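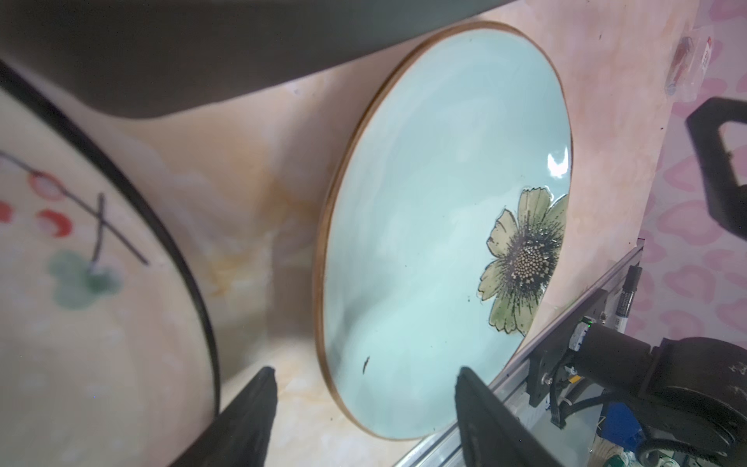 Can a Machine Put Away the Dishes? A Position at Midyear

The question this blog receives most often concerns the dishes. Readers accept that a machine can weld a car door or sort parcels, and they wish to know when one will clear a table. My position has changed since the spring, and I set it out again in full.

In brief, a machine can now pick up a plate. It can do so often enough that the act no longer deserves a headline. A machine cannot yet be trusted with a kitchen, and the distance between those two statements is the subject of this post.

The plate as a test piece

Plates are a fair test of household ability. They are thin, they are smooth, and they come in no agreed size. A glazed plate with a painted flower, tilted steeply between two black fingers, asks several things of a machine at once. The fingers must come at the edge from a usable direction. The glaze throws a small, bright glare that a camera may read as part of the pattern. A second plate, with a black edge and painted red berries, is near enough that a careless turn of the wrist could bring the two together. The surface under them is patterned like marble, and to a vision system a swirl of peach veining can look very much like an edge.

A person deals with all of this without attention. I have come to regard that lack of attention as the real measure of the skill. When a machine can be left alone with a stack of mixed plates and the owner does not listen for the crash, the chore may be called done.

What the trials show

I kept a record over one month of plate handling on a tabletop arm fitted with a two-finger gripper, running control software from Werkenia. The record covers 1,096 attempts to lift a single plate and set it down in a rack. Of these, 768 ended with the plate in the rack and no human help. In a further 188 the plate was lifted but put down in the wrong place, most often leaning against the outside of the rack. The remainder were failures of the grasp itself.

A success rate of seven in ten would be respectable in a laboratory. In a home it would mean replacing the crockery by December. The figure also conceals an uneven result. Plates that began on a slant, with one edge raised, were lifted far more reliably than plates lying flat. A flat plate offers the fingers almost nothing to hold. People solve the problem by sliding the plate to the edge of the table or by working a fingernail under the rim. The software did neither unless it had been shown how, and when it had been shown, it sometimes slid plates that were already standing in the rack.

Speed must be mentioned as well. No attempt was as quick as an unhurried adult. I do not count this heavily, as a machine that works through the night may be slow without harm. Noise is another matter, and readers with thin walls should weigh it.

The shop floor by comparison

Ginitz, a small maker of tableware, uses fixed arms to move unglazed plates from a belt to a drying cart. Its line handles 1,692 pieces in a shift, and stoppages are rare. The comparison is often offered to me as proof that the household problem is solved. I do not accept it. Every plate on that belt is the same plate, facing the same way, under the same light. When the company changes to a new shape, the line is stopped and the grippers are adjusted by hand.

A home makes such a change with every item. The saucer follows the serving dish. Somebody has left a pen beside the plates, or a small packet, and the pink surface has hearts on it. Each of these things is trivial, and each must be recognized as something to be left alone.

Between the two stand places such as canteens and hotel kitchens. Fernandes, a catering supplier, has announced a trial of plate-clearing machines in staff dining rooms, where the crockery is uniform but the diners are not. I expect useful results there before they appear in any private home.

What a buyer should do

My advice for the present is to wait. The Canwood home unit, which several readers have asked about, is offered with a list of supported dishes. I would ask any seller three questions before signing: whether the list can be extended by the owner, what happens when a plate is dropped, and who pays for it. A clear answer to the last will say a good deal about the seller's confidence in the first two.

Those who enjoy the work for its own sake are in a different position. A modest arm, a patient temper and a shelf of secondhand plates will teach more about this subject than any brochure – including how many ways there are to miss a rim by the width of a coin. I would suggest starting with one plate, raised on one side, and adding a second only when the first has become dull.

The next post will take up cutlery, with particular attention to forks that have become locked together in the drawer.

Contact | Copyright, all rights reserved | Back to top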